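The Operator's Job After the Cell Arrives

February 17, 2018

Dunleavy runs 604 part numbers through its fixture assembly shop, and until last July every one of them was clamped, seated and released by hand. The plant now has one robot cell in service and a second in simulation. Management describes the change as a reduction in handling time. I think that measures the wrong quantity.

Handling time is easy to log. The cell cycles a part, the controller writes a line, and the line goes into a report. What the report omits is the work that moved. Flora Nisbet spent eleven years loading vises at the Killmont building. She now writes pick points, checks offsets and clears faults. Her pay grade is unchanged. Her decisions per shift are fewer, and each one costs more when it is wrong — a bad offset repeats until somebody stops the line.

The usual argument holds that such jobs become more skilled and therefore better. The first half is correct. The second depends on who is allowed to edit the program. At Dunleavy, edits go through the integrator, Kerken, and a ticket can sit for 5 days. An operator who can see the error and may not fix it has been given responsibility without authority.

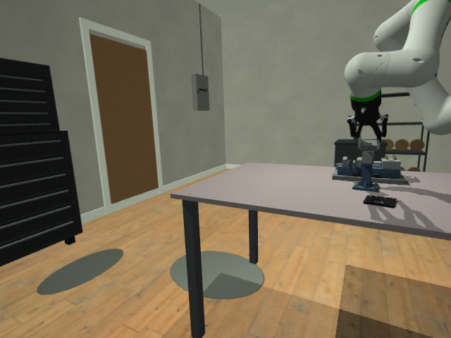
Simulation is where operators should be brought in, and it is where they are generally left out. Layout is settled there, along with approach angles and reach. In the model, the black fingers point down over a blue pedestal at the front of the fixture, and a flat black object lies between the fixture and the table's front edge. Nisbet would ask whether anything belongs in that strip at all, given that a person has to reach across it to clear a jam. The question takes a minute to settle on a screen. On the floor it means moving a bolted table.

My recommendation is narrow. Give two operators per shift edit rights on offsets, log every change under a name, and put them in the layout review before the second cell is ordered.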